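Vester vs. Neltell, short fingers first

Both hand-held grippers went onto the table setting task on Thursday, cabled, with the white plates bolted on top. The right hand works above the mesh caddy and the left stays low. 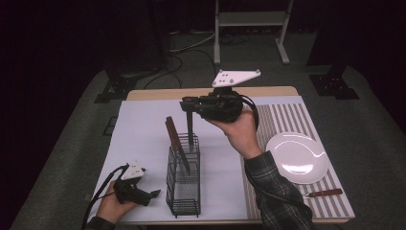

Photo: Edmund Kalinowski

The wooden handles lean inside the caddy, so approach angle matters more than grip force. I log at 100 Hz - 300 gave me dropped samples on the Sarmiento controller.
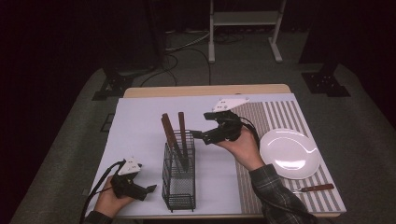

Still open

Cable drag at the wrist. Renata Sadowski wants longer fingers tried next.

Recent posts
Dedstead arm mount, revised
Sarmiento firmware 347

This site uses cookies. Accept | Settings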